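Gwilliam compares finger pads and grippers in furnished rooms

Hand-held gripper trials move out of the workshop, with soft and crinkly packaging as the hardest test

Gwilliam has finished the first round of a comparison of hand-held grippers, and we are delighted to be able to share what we have learned so far. The work covered 21 combinations of pad, arm length and grip handle, tried out on ordinary things in ordinary furnished rooms. The second round starts in July.

The project, which goes by the name of Plindwood, began with a simple complaint from our own engineers. Grippers were being chosen on the strength of tests with wooden blocks and plastic cubes, and then struggled as soon as they met a bag of crisps. Blocks do not crumple. They do not shine, or have air inside them, or slide about in the bottom of a plastic tub. Groceries do all of that at once!

So the first round was built on packets. Our testers made 700 recorded grasps, of which 471 were on soft or semi-soft packaging and the rest on boxes, tins and household bits and pieces. Each grasp was scored on whether the item left the surface, whether it stayed put during a slow turn of the wrist, and whether the contents came through whole. A crushed snack counts as a failed grasp in our book, even if the packet never slipped.

"I have been testing grippers for years and I have never had so much fun with a multipack," said Francine Després, who leads the trials at Gwilliam. "You close the fingers on a puffy bag and you feel it push back at you, and then it shifts and you have to start again. Doing it by hand tells you so much. By the end of the first morning we were arguing about pad ridges the way other people argue about football."

The ribbed pads were the pleasant surprise of the round. We had expected smooth, softer pads to do best on shiny wrappers, and on flat packets they did very well. On plump packets the ribbed ones held at a lighter squeeze, which left more of the contents in one piece. The difference was clearest when the packet was picked up by its sides with both pads meeting it evenly. When one pad landed at an angle, the advantage shrank, and on long thin packets it went away altogether. We want to look at that much more closely.

Arm length mattered as well. Longer arms reached the bottom of a deep bin without the tester's knuckles touching the rim, but they were harder to place between items that were already leaning on each other. The shorter arms, supplied by Arkent, were quicker in a crowded bin and tiring in a deep one. Testers working with a gripper in each hand tended to hold things back with one and lift with the other, a habit that none of us had planned for and that we have now written into the protocol as a task of its own.

Cameras were compared alongside the grippers. A view from close behind the fingers shows the contact well, though clear film and strong reflections still make it hard to judge where a wrapper ends. Fumico has been looking after this part of the work, and its team sorted through the recordings and marked 67 in which glare hid the edge of the item at the moment of closing. Those recordings will be used to try out different exposure settings before the next round.

"Rooms with people's things in them are wonderful for this," Francine Després added. "There are patterns everywhere, the light comes from wherever it likes, and a bin on a bed moves a little when you lean on the mattress. If a pad works there, I start to believe in it."

The second round will repeat the packet tasks with fewer combinations and more testers, including people who have never held a gripper before. It will add cloth, bottles and loose fruit, and a timed task in which a full bin is emptied and packed again. Results will be shared with all the partners as each set is checked, and the scoring sheet is free to any group that would like to run the same tasks with its own equipment. Please ask for it through the Gwilliam press desk, which is open from nine on Monday.
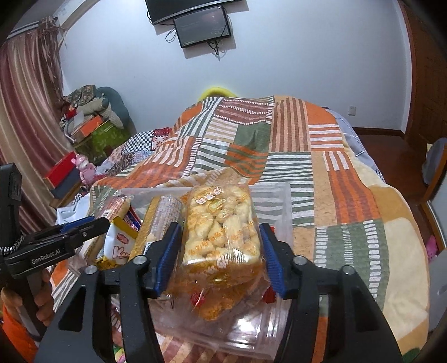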